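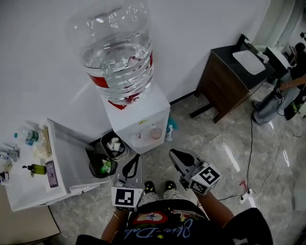 Photos and captions by Bello Danladi
Posted in March | Around the Building

The water corner at Birka

Birka is the shared workspace on the second floor of the old Tzanetos building. Most visitors see the front desk and the long tables and never get as far as the water corner, where everybody who works there ends up several times a day. The gallery this month is short and stays in that one spot.

The cooler
A white dispenser against a white wall, with the big clear jug upside down on top. The jug is about two-thirds full, and the red band goes around the neck where it seats. There is a small pinkish cup in the recess at the front. Deliveries come on Friday from Claken, and full jugs are kept in the hall closet until they are needed. If you take the last of the water, bring out the next jug, or ask at the desk for help lifting it.

The white cabinet
The top of the cabinet is where things get set down. A water bottle with a blue label, a small green bottle on its side, a wooden stick and a phone in a purple case, face up. Items left overnight go into the lost property drawer at the front desk and stay there for a month.

The bins
Two of them, on the floor between the cabinet and the cooler. The gray one has crumpled white paper in it. The round black one has a green bottle and more paper. Bottles are supposed to go to the crate downstairs by the mail slots. Last year the building sent 1,172 bottles back for deposit, against 1,045 the year before, and the money went toward new chairs for the reading room.

Beside the cooler
A small white spray can on the floor. Cleaning supplies belong on the shelf in the Gillia room, first door past the stairs.

The sink
Wooden vanity cabinet, dark top, white basin, black faucet. A white box of tissues is kept near it. The sink went in two years ago during the plumbing work, along with a new shutoff valve. Please rinse cups there and take them back to your own desk.

Next month: the stairwell and the mail slots. Prints from the earlier galleries are in the binder at the front desk. To order one, write the gallery month and your desk number on a slip and leave it with the binder.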